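Print this message | E-mail this message
3 comments | 7 shares

Re: [allotments] Shed clear-out and the seed swap
From: Agnes Engström
September 2, 2026

Hello all,

Zuvov wrote:
> Does anyone want the old seed drawers from the Oseck Lane shed?
> They're heavy and one runner has gone. Also, is the swap still on
> for September, and do we have to label everything in Latin again?

Yes please to the drawers, if I can borrow a barrow! I lost half my bean seed to mice last winter and I'd put up with worse than a bad runner. And yes, the swap is on. No Latin. Just the common name, the year you saved it and whether it's a climber or a dwarf — I grew six "dwarf" French beans from last year's table and they went straight over the top of the fence.
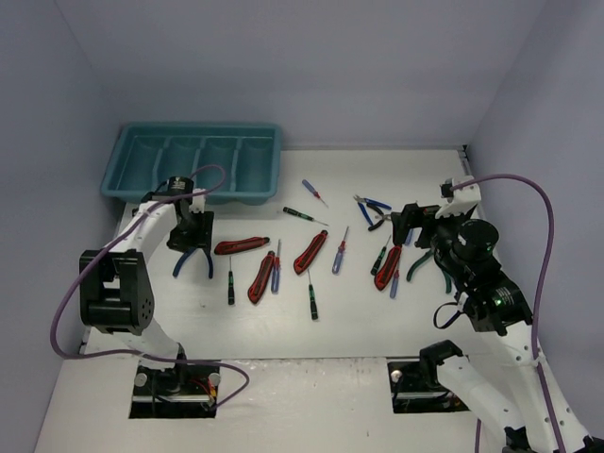
Teal tray, four compartments, nothing in it.

Now, beans. The white ones we've all been calling Rønning did brilliantly for me, far better than the Flisis, which sulked until the middle of August and then gave me one decent picking. I did sow the Flisis late, mind, so don't take that as the last word. If anybody has had a proper crop from it I'd love to know what you did (and whether you watered more than I did, which wouldn't be hard).

I've got 400 Rønning seeds shelled and drying on newspaper in the spare room, so there's plenty to go round. Paper envelopes only, please. Last year somebody brought peas in a freezer bag and they'd gone mouldy by the time I got them home.

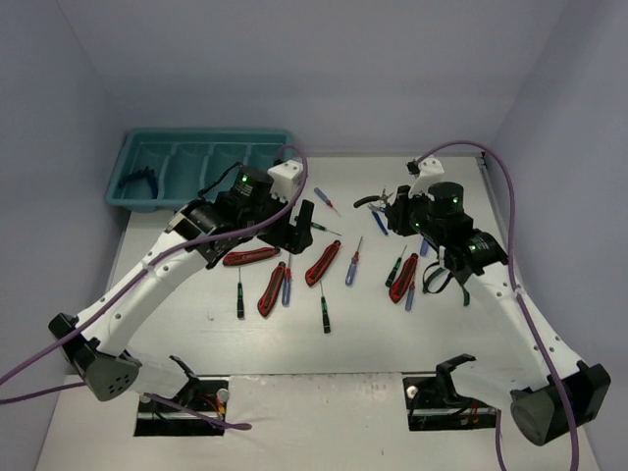

Tomatoes are another matter. I've saved seven kinds but I wouldn't swear to two of them, as the plants were all jumbled up at the far end of the greenhouse and the labels washed off in July. I'll put those in a separate box marked "surprise" and you can take your chances.

Zuvov, would the evening suit you for the drawers? I can be at the gate after tea.

Agnes

> Also has anyone seen my good riddle?

No, sorry!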